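Comparing Two Finger Sets and Two Control Modes on a Two-Arm Tabletop Cell

Project report, Group Gerker
Submitted 22/10/2025

1. Background

Our group was given a two-arm tabletop cell for the term and asked to pick one question about it that we could answer with measurements. The cell had been used by an earlier group, who named it Venska, and we kept the name so that our logs would match theirs. Their report ended with a list of open problems. The first item was that the grippers dropped thin objects, and the second was that the arms were hard to drive smoothly by hand. We took both.

The question we settled on was this: does a softer finger help more than a better controller, or is it the other way around? We expected the controller to matter more. The results were mixed, as described in section 4.

2. Setup

The cell has two arms mounted at the front corners of the table, facing each other across the work area. Each arm carries a black gripper with the wiring run along the outside. The walls are a pale lavender, which the earlier group chose to keep the background plain for the cameras. We did not change the walls or the lighting during the project.

We compared two finger sets. The first was the set of hard fingers already on the cell. The second was a softer set that we printed ourselves and called Hurkau in the logs. The soft set took three tries to get right. The first version split along the layer lines, and the second was so thick at the tip that the gripper could not close fully.

For control we used two modes. In direct mode, the operator moves a pair of hand controllers and the arms follow joint by joint. In Yu mode, named after the folder the code was in, the same input goes through a filter that limits how fast each joint can speed up. The filter adds a delay. We measured it at 35 ms, which was small enough that only one of the operators noticed it.

3. Procedure

We ran 1,000 grasp attempts with the hard fingers and 1,000 with the soft fingers. Each set was split evenly between the two control modes. An attempt was one try at picking an object up from the table, lifting it clear and holding it until the operator called the end. If the object slipped at any point before that, the attempt was logged as a failure. Touching the object and backing off was also a failure, since otherwise an operator could keep nudging an object into a better position.

Objects were changed between blocks. We wanted a mix of thin parts, flat parts and parts with shiny sides, as these were the kinds listed in the earlier report. The music stand was the tallest item we used, and its legs spread far enough that both arms had to work around them.

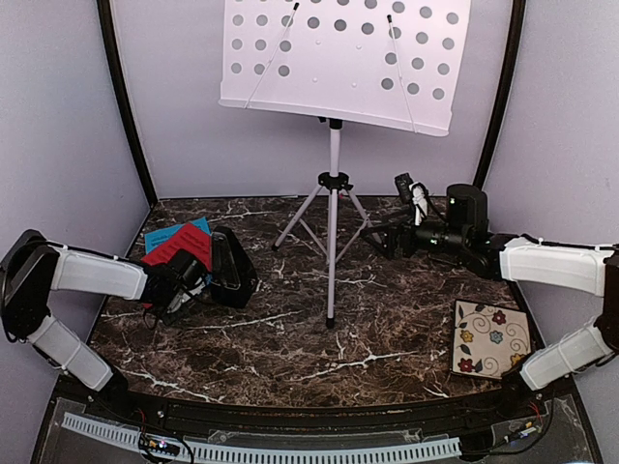
Helge Fjeld read a draft of this report and objected to the stand. A tripod with thin legs, in his opinion, tests path planning by the operator as much as it tests the fingers, and mixing those attempts in with the flat objects could hide a real difference between the two sets. He also asked why the operators were not told to approach every object from the same side.

We agree with the first point. We went back through the logs and scored the stand attempts separately, and the totals in section 4 still include them so that the two finger sets can be compared on the full block. On the second point, we tried a fixed approach side in an early session and gave it up. With two arms in a small area, the fixed side often meant one arm had to reach across the other, and the operators spent most of their time keeping the arms apart.

4. Results

The soft fingers succeeded in 860 of their 1,000 attempts. The hard fingers did worse overall, mostly on thin parts. On flat parts the two sets were close. A flat part lying on the table has to be caught by its edge, and the soft tip tends to bend under before it gets a hold. The hard tip either catches the edge or pushes the part away.

Control mode made less difference than we expected on success, but it showed up clearly in the joint logs. In direct mode the wrist joints had sharp jumps whenever the operator made a quick correction. In Yu mode these were mostly gone. Two operators said they preferred Yu mode for long sessions - one said direct mode felt quicker for the first few attempts and tiring after that.

On the stand, neither finger set had a clear lead. Most failures there were contacts with a leg on the way in, as Helge's comment would suggest.

5. Problems during the work

The main source of lost time was cabling. The cables hang in loops behind the grippers, and at certain wrist angles a loop could touch the tabletop and drag. We added more cable ties in January of the planning phase and moved some of them later, when we found they pulled on the connector.

The table surface was the other issue. It has a dark marble pattern with light veins, and our first object detector sometimes marked a vein as the edge of a part. We did not use the detector in the scored attempts, so the results are not affected, but anyone planning automatic grasping on this cell should expect to deal with it.

Calibration drifted on the right arm over long sessions. We rezeroed both arms at the start of each block and threw out one block where this had been forgotten. That block was run again in full.

6. Next steps

We would keep the soft fingers and add a thin hard lip at the tip for flat parts. A drawing is in the project folder but has not been printed. We would also score the stand and similar objects as a separate task, with leg contacts logged on their own line. The Yu filter is now the default when the cell starts up, and direct mode can be turned on from the settings file.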